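Rikix Simulation Workcell Guide
Section 4. Pre-Run Checks and Safe Practice for Soft-Surface Pick Tasks

4.1 Scope

This section covers the setup and checking of a single-arm pick task in which the target object rests on upholstered furniture. It applies to scenes built in Rikix and to scenes imported from Kollov. It does not cover two-arm tasks, mobile bases, or tasks with a person in the work area.

The rules below are the minimum set. A site may add to them. A site may not remove a rule without a written deviation, recorded as described in 4.8.

Read Section 3 (Arm Mounting and Home Pose) first. The steps that follow assume that the arm is mounted, the home pose is saved, and the gripper opens and closes on command.

4.2 Terms

Approach height: the vertical distance between the gripper tips and the highest point of the target at the start of the final descent.

Contact phase: the part of the run from first contact with the target until the target is clear of the supporting surface.

Keep-out volume: a region the arm links and gripper may not enter. Keep-out volumes are checked at every planning step.

Support surface: the surface the target rests on at the start of the run.

4.3 Before You Load the Scene

1. Confirm that the scene file and the task file carry the same revision letter. If they differ, stop and request a matched pair.

2. Open the object list. Each object must have a collision shape, a mass, and a friction value. Objects with a missing value are shown in gray.

3. Set the random seed. The default is 256. Do not leave the field blank. A blank field draws a new seed on each run and the results cannot be repeated.

4. Set the step limit to 3000. A run that reaches the limit is logged as a timeout and must not be scored as a failed grasp.

5. Check that the log folder has write access.

NOTE: Soft items such as blankets and pillows are often loaded as fixed meshes. A fixed mesh looks soft in the viewer but will not give way when the arm touches it. Treat it as a rigid obstacle for planning.

4.4 Placing the Target

1. Place the target on the support surface with the physics paused.

2. Release the physics and let the target settle. Do not start the run while the target is still moving.

3. Check the target from at least 2 viewpoints. One view must include the arm base. A single view can hide a gap between the target and the surface, or an overlap between the gripper and the target.

4. Look for places where one mesh passes through another. Small areas where the sofa mesh shows through a cover or pillow are acceptable if they are outside the path of the arm and are noted in the scene record. Overlap at the target is not acceptable.

5. For open-frame objects such as headphones, confirm that the collision shape has an opening between the cups. A single convex shape will fill the opening and give false contact.

6. Choose a grasp point on the object and enter it in the task file. Do not use the center of the bounding box. For headphones, the center of the box usually falls in the open space.

CAUTION: Do not correct a bad placement by lowering the friction or mass of the target. Correct the placement.

4.5 Viewpoint Check at the Target

Move the arm to the target at reduced speed and pause the run. Review each viewpoint before you continue. Check the gripper tips against the headband and cups, and check the arm links against the sofa.

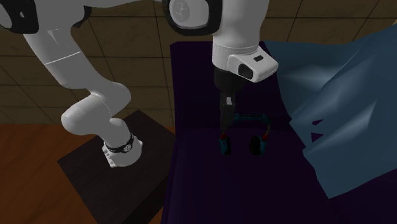
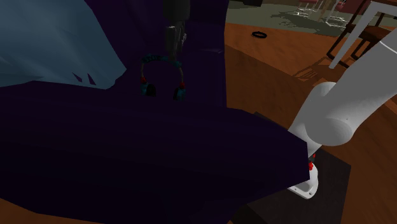
Source: simulation renders, Rikix scene library. Both views show the arm with its gripper at the headphones.

Work through the following with the run paused:

1. Gripper alignment. The fingers must point down at the grasp point. Where the fingers hide part of the target in one view, use the other view to confirm position. If the grasp point is hidden in both, add a third view.

2. Cup clearance. Closing the fingers must not trap an ear cup between a finger and the seat. Step the closing motion forward in small increments and watch the contact list.

3. Link clearance. Check the elbow and forearm against the backrest, the seat edge, and any cover laid over the furniture. The gripper may be clear while an upper link is not.

4. Base clearance. Confirm that the base does not overlap the furniture. In a tight layout the sofa may hide part of the base from some angles. Use a top view if there is doubt.

5. Background objects. Tables and chairs outside the work area may stay in the scene, but each must have a collision shape if the arm can reach it at full extension.

NOTE: Dark objects on dark upholstery are hard to judge by eye. Turn on the contact overlay, or raise the viewer exposure. Do not change the scene lighting, as this alters the camera input used by the policy under test.

4.6 Setting Limits

1. Open the Limits panel and select the arm.

2. Set the joint speed scale to 76 percent for the transfer phase. Use a lower value for the contact phase, as given in the task file.

3. Turn on the force stop for the gripper. Its threshold is read from the object record. Do not type over it in the panel. Edit the object record and reload.

4. Add a keep-out volume to the backrest. Extend it past the visible surface by the margin in your site rules.

5. Add a keep-out volume below the top of the seat. The gripper may touch the seat only if the task file allows surface contact.

6. Save the limits under the same revision letter as the scene.

CAUTION: A limit set in simulation does not transfer to a physical controller. Enter physical limits separately and have a second person verify them before the arm is powered.

4.7 Running the Task

1. Return the arm to the home pose.

2. Clear the contact list and start the log.

3. Start the run. Do not move the target, the viewpoint cameras, or any other object while the run is active.

4. If a keep-out alarm appears, let the automatic stop complete. Do not resume from the stopped pose. Reset the scene and start again.

5. When the run ends, record the result using one of the listed codes:

OK: target lifted and held for the full hold time
DROP: target lifted, then lost
MISS: gripper closed without holding the target
LIMIT: stopped by force or keep-out limit
TIME: step limit reached

6. Save the log before you reset. Reset clears the contact list.

NOTE: Contact with a nearby cover or pillow does not change the result code unless it triggers a limit. Enter it in the remarks field.

4.8 Records and Deviations

Keep a record for every scored run. The record must hold the scene revision, task revision, seed, limits file, result code, and the views used in 4.5. Store views at the size they were rendered. Do not crop them or adjust their color.

A deviation is required when any of these apply:

- a keep-out volume is removed or made smaller
- the force stop is turned off
- fewer views are used than 4.4 requires
- an object is moved after the limits are saved

State which rule is affected, why the change is needed, and which runs it covers. A deviation expires when the scene revision changes.

Runs made under different limits files must not be combined in one success rate. Report them in separate rows.

4.9 Moving to a Physical Cell

Simulation results support a physical trial but do not approve one. Before using a Niazi cell or any other physical cell, carry out a risk assessment of the full installation, including the gripper, the target, and the furniture. Follow the arm maker's instructions and the safety standards that apply at your site.

Measure the height of the physical seat with the target in place. Cushions settle under load, and a descent value taken from a rigid seat mesh can leave the gripper above the grasp point. Update the approach height and repeat 4.5 at reduced speed with no one inside the guarded area.

Check cables as well. A corded target needs its own keep-out rule, described in Section 6.

Section revised June 21, 2025. Replaces all earlier versions of Section 4, including the Uvska supplement.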